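Household Handling Study: progress report to the funder

Report date: Friday, November 14, 2025
Prepared for: Erkport small grants panel
Prepared by: the Teler project team

Where we are

The grant asks a narrow question. Can a two-armed machine, trained on examples of people working with hand-held grippers, do ordinary kitchen and table chores well enough to be left alone with them? We are at month 8. The answer so far is yes for a few chores, partly for most, and no for anything involving cloth.

Work since the last report has concentrated on sorting and moving fruit and vegetables. We chose it because it looks trivial and isn't. Items differ in weight, skin and firmness, they roll, and they sit against each other on the plate. Laundry and bed-making were put back to the new year after the trouble with fitted sheets described in our previous report. 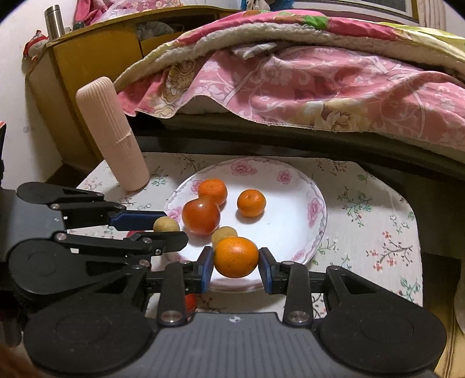 Grip force is still the main technical problem. The setting that holds a potato firmly will mark a ripe tomato, and a setting gentle enough for the tomato lets heavier things slip when the arm turns. Mandarins fall between the two and have become our usual starting item. Picking one up between the blue finger pads, with a tomato and other mandarins close by on the same plate, gives the kind of example we need more of, as most of our early material had each item standing by itself. Crowded plates are where the trained machine still hesitates longest, and it sometimes pushes a neighbouring item over the rim while reaching for the one it wants.

Results

We ran 200 trials of the plate-and-table chore on the Pitska arms. The machine was asked to move named items between a plate and the tablecloth, with no help once it had started. It completed 49 of them fully. A larger share were completed in part, usually with one item left behind or put down in the wrong place. We have not counted these as passes and don't intend to.

The full passes were mostly the simpler layouts. When items were spaced out, the machine was slow but dependable. When they touched, it was neither. Patterned cloths and plates gave more false reaches than plain ones in the first month, and we have kept them in the training set for that reason. People's tables have flowers on them.

Speed has not improved much. A person clears the same plate in the time it takes the machine to settle on its first item. We don't think this matters greatly for home use, where the chore could be done while people are out, but it rules out the shop-floor packing use that Bilyk raised with us in the spring. We have told them so.

Using both hands

The original plan treated the second arm as a spare. We have changed this. People doing the chore naturally work with both hands, and examples that show it are more useful than two sets of single-handed ones. In the newer material one gripper may hold a small potato while the other has a mandarin, with cherry tomatoes still lying on the cloth between the plate and the hands. The machine can copy this to a point. It moves both arms without collision, but it tends to wait for one hand to finish before starting the other, so little time is saved. Changes to the training software are being tested now.

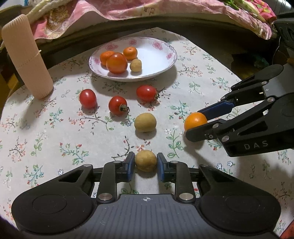
Rocío Aranda thinks we are being too generous about home use. Her comment on the draft was that a chore which needs someone to come back and check it has only been moved to later in the day, and that a householder would give up on the machine after a week of finding potatoes under the table. She would like the next round of trials judged on whether the job needed redoing, with part-completed runs recorded as failures in plain words. We agree with the second point and have worded the results above accordingly. The first needs a proper home trial, for which there is money in the second year.

Spending and equipment

Spending is in line with the budget. We replaced 2 sets of finger pads earlier than planned, as worn pads were affecting grip on smooth skins. No other equipment purchases are expected this quarter.

Next steps

Crowded-plate examples will continue until the break. In January we return to cloth, starting with tea towels, and repeat the plate trials with the new two-handed software. The second instalment is due on receipt of this report.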